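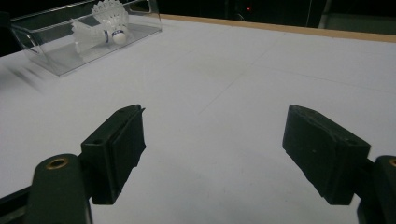 My sister dared me to go to the open day at Gill, and she was supposed to come too, but her car died outside Londberg so I walked in alone with a sticker on my chest that said VISITOR 3605. I'd expected robots marching around! What I got was a dim room, a white tabletop and a woman named Marlene Fortin, who shook my hand and asked if I played badminton.

"Not since school," I said.

"Good. You won't be precious about them."

She meant the shuttlecocks. The job was to pick one up with a gripper, carry it over to a clear box and let go (gently, she said, twice), so that Brutalero could learn from watching people do it. Brutalero was the robot. It was in the next room and I wasn't allowed to see it until I'd done my share, like a kid waiting on dessert.

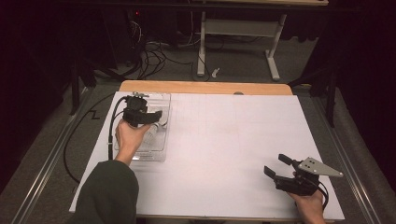 My turn

I was terrible. I squeezed too early, I squeezed too late, and one shuttlecock rolled clean away from me while a man from the Mamdale paper wrote something down. Marlene just said "again" in the same voice every time. By then I'd stopped thinking about my sister's car, or my job, or anything except that little round cork.
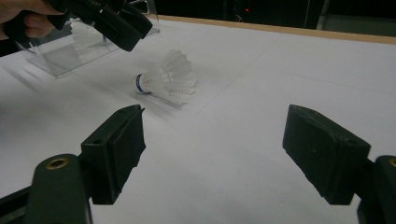

How many tries does Brutalero need before it can do the job alone?

Marlene's plan calls for 1000, done by as many different hands as she can get.

So my bad ones counted too, and I liked that more than I let on. I did four more. On the last I held my breath the whole way across, let go, and Marlene finally said "nice."

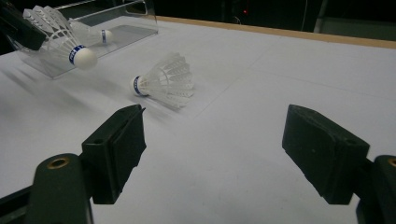 Mamdale Library Fiction Club | Members' Stories

Then she took me next door. Brutalero was smaller than I'd pictured, one arm on a stand, and it reached for a shuttlecock and stopped just short. It waited there, a little tilted, exactly the way I do when I'm scared of squeezing too early.

"Is that me?" I whispered.

"Could be," Marlene said. "Give it a second."

I leaned on the wall and waited with it.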